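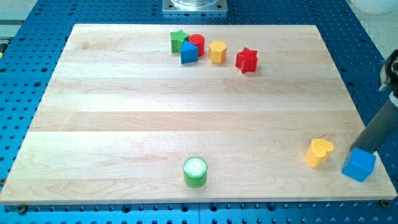

I've been meaning to reply to this for days, and I hope nobody minds me going back to it now that the list has moved on to chimneys. We had the same worry over the kitchen worktop when we moved into the Jerley house, and for a long while I was quite sure that any wood near a sink would end in tears. What changed my mind was going to look at a lot of it. Pale maple in strips is what I would choose again, with the planks all running the long way and the colour wandering a bit between cream, beige and honey, as it does in the board under the coloured blocks. You can see the seams between the strips, and there are a few faint knots and swirls towards the lower left, and I find that sort of thing very friendly in a kitchen. A perfectly even top shows every crumb!

Jerley Old Houses List
Home | Messages | Search | Join | Help

January 17, 2024
Posted by: list member, Buller Lane

Re: Wooden worktops, oil or varnish?

> We have finally had the quote from Dhillon for the
> new worktop and it comes to 1,149 with fitting, which
> is more than we hoped but not as bad as I feared.
> They can do it oiled or varnished for the same money.
> My other half wants varnish because it is less bother.
> I like the feel of oil. Does anyone have either, and
> would you do the same again? Also, is it mad to have
> wood right up to the sink?

Well, it isn't mad, or if it is then we are mad too. Ours goes right up to the sink and the only part that has ever gone dark is a patch behind the taps, where the water sits and I never remember to wipe. I rubbed it back in June with fine paper, going with the grain, and gave it two coats of oil, and it came up so nicely that I went on and did the rest of the run while I had the tin open (and then we had no kitchen until the next day, so do plan your supper).

I'm firmly for oil myself. Varnish is lovely to begin with, and my sister had it for years, but once a scratch goes through you have to take the whole lot off, and she never could face it. With oil you can mend one small corner before breakfast. The tin I use is the Pokley one, 500 ml, and it lasts us a good long time. Put it on thinly, much more thinly than you think, and wipe off what hasn't soaked in. Please lay the oily rags out flat outdoors to dry and don't leave them screwed up in a bin, as they can catch fire by themselves.

On the price, I'd ask Dhillon whether the 1,149 includes cutting the hole for the sink. Ours didn't, and we were charged another 186 on the day, which rather took the shine off things. Ask as well if they will oil the underside before it goes in. It's a fiddly job once the cupboards are in the way.

You'd be very welcome to come and look at ours and have a cup of tea. It's the house with the green gate, past the Buller Lane postbox, and the dog is all noise.

Last updated: same day, to correct the tin size

Previous message | Next message | Back to top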